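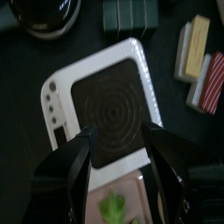
La dînette, les confitures et le cahier de ma grand-mère

Publié le 2021-05-19 dans Cuisine et souvenirs

Il y a des odeurs qui vous attrapent par la manche. Chez moi c'est la rhubarbe, quand elle commence à fondre avec le sucre et que toute la maison prend ce parfum un peu acide, un peu vert, qui pique le fond du nez. J'ai lancé ma première bassine de l'année dimanche et me voilà repartie, comme chaque mois de mai, à penser à la cuisine de ma grand-mère et à l'époque où je jouais à faire à manger sous sa table pendant qu'elle faisait à manger pour de vrai, juste au-dessus de ma tête.

Elle habitait à la sortie d'un bourg, une maison basse avec un escalier de trois marches que tout le monde ratait une fois. J'y passais mes mercredis et une bonne partie des vacances. Sous la table, j'avais mon coin à moi : une caisse retournée, un torchon en guise de nappe, deux casseroles cabossées dont elle ne se servait plus et une cuillère en bois fendue. Je préparais des soupes de haricots secs et des gâteaux de papier journal (très réussis, les gâteaux), et elle se penchait de temps en temps pour goûter, avec le plus grand sérieux. « Il manque du sel », disait-elle presque toujours. Alors je rajoutais du sel, c'est-à-dire rien du tout entre deux doigts, et elle regoûtait.

Je crois que j'ai appris à cuisiner comme ça, bien avant d'avoir le droit d'approcher du feu. J'écoutais le bruit de l'oignon dans le beurre, et je savais quand elle allait verser l'eau parce que le bruit changeait. Encore aujourd'hui je cuisine beaucoup à l'oreille, ce qui rend mes recettes assez pénibles à écrire !

Son cahier, c'est moi qui l'ai gardé. Un cahier d'écolier à couverture bleue, gonflé par l'humidité, avec des pages collées entre elles par je ne sais quel sirop. Les quantités y sont notées quand elle y pensait. Pour la pâte à tarte il est écrit « de la farine, du beurre, comme d'habitude », et débrouillez-vous. Pour la confiture de rhubarbe, par contre, elle était précise, sans doute qu'elle en avait raté une fois et qu'elle s'en était voulu longtemps.

Je vous la donne telle que je la fais, à peine changée. Il faut un bon kilo de tiges, coupées en tronçons de la largeur d'un pouce. Je ne les épluche que si elles sont vraiment filandreuses. Je compte 500 grammes de sucre, ma grand-mère en mettait bien davantage, mais mes pots vont au réfrigérateur et ne durent de toute façon pas jusqu'à l'automne. On mélange le tout dans un saladier le soir, on pose une assiette dessus et on va se coucher. Le lendemain matin la rhubarbe baigne dans son jus. J'ajoute le zeste d'un citron, son jus aussi, et je fais cuire 40 minutes à petits bouillons en remuant de plus en plus souvent vers la fin, quand ça commence à faire de grosses bulles paresseuses. Une goutte sur une soucoupe froide : si elle fige un peu, on met en pots.

Le cahier parle aussi d'une variante avec de la fleur de sureau, que j'ai essayée l'an dernier sans être très convaincue. Trop parfumé à mon goût, on perd la rhubarbe. Ma sœur, elle, en redemande, et je lui en referai un pot ou deux si le sureau du chemin veut bien fleurir avant que mes tiges soient épuisées. Il est en retard cette année, avec le froid qu'on a eu.

Je voulais vous parler également de la tarte de la page d'après, mais il faudrait d'abord que je décolle la page en question. J'ai essayé la vapeur, tout doucement, au-dessus de la bouilloire, et je n'ai gagné qu'un coin où l'on lit « laisser reposer ». Si quelqu'un parmi vous a déjà sauvé un vieux cahier de ce genre, je prends tous les conseils, les commentaires sont ouverts. En attendant, il reste un fond de bassine à racler et du pain de ce matin, je vous laisse.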